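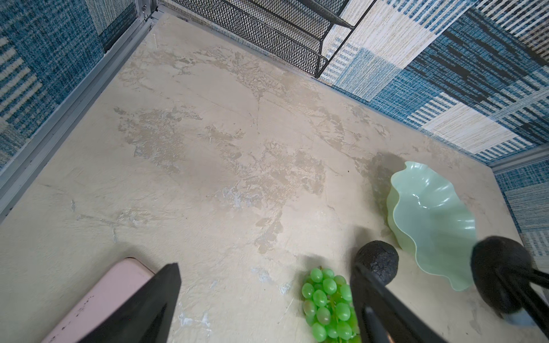

Page last changed: May 26, 2022

Notes for Session 2: What Anglers Say They Catch

Reading: the Murthy handout on logbooks, and Ehsan Tabrizi's short piece on lure claims.

Start with the word "proven." Tackle sellers print it on nearly everything. Ask: proven against what? Tabrizi's complaint is that most lure tests have no second rod in the water. One person fishes one lure on a good morning, catches perch, and writes it up.

The Vustby lake survey is better but still shaky. It rests on 400 returned cards. Cards were handed out at the ramp, so bank anglers are mostly missing, and people who caught zero tend not to mail anything back. Oona Oksanen defends the survey on the grounds that the bias is the same each year. Maybe. I would want to see that shown — she assumes it.

Moon tables: read Zeman's two pages and try to find where he says how many trips he left out. I couldn't.

Bring to class: one claim from a fishing magazine or forum, with a note on who counted the fish and when. Guesses made at the cleaning table in December about a trip in summer do not count as records.
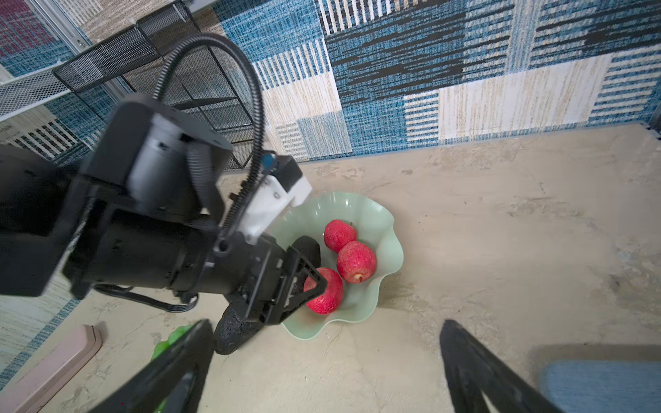 Red pear-shaped fruit and mint-green bowl.

Terms to know: catch per hour, recall bias, non-response, release rate. Lauri Hirvonen's definition of "effort" leaves out travel and rigging time. Use it anyway, but say so in your write-up.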